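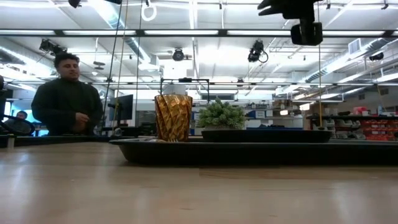
Uliana Hnatiuk asked whether the Kilau table-setting service could be ordered without the training session, as her staff had already used an earlier release. It can, provided that the steps on this page are completed first.

Search this site Enter keyword Go

Support > Kilau Service > Setup Guides

August 2022 – Posted by Lamont Product Support

Preparing a Table for the Kilau Service

The Kilau service is offered by Lamont on a monthly plan. It supplies the task software and remote support for a customer's own arm and gripper. Allow 39 minutes for a first setup.

Step 1. Place the tray

Set the large tray flat on the table, within reach of the arm. Customers may use their own tray, cups and dishes. Plants and other decorations may stay on the table if they are registered as fixed items.

Step 2. Register the items

Open the Items page and enter each object by name. The basic plan accepts up to 73 items; the Holline plan accepts 200. Shiny or faceted cups should be entered under "reflective" – this setting slows the final approach of the gripper.

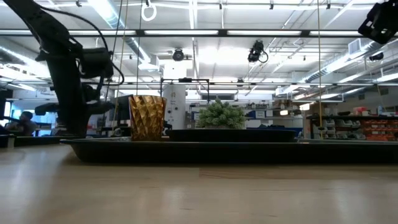

Step 3. Check the clearance

Move the arm by hand control to its lowest working height. Confirm that the cable moves freely and that the gripper clears the rim of the tray.

Step 4. Run the trial cycle

Select Trial and remain near the stop button. The service requires 2 complete cycles without a fault before regular use is enabled. Customers who began their plan before June must install the current release first.

Requests for an on-site visit should be sent to the Stondumden office.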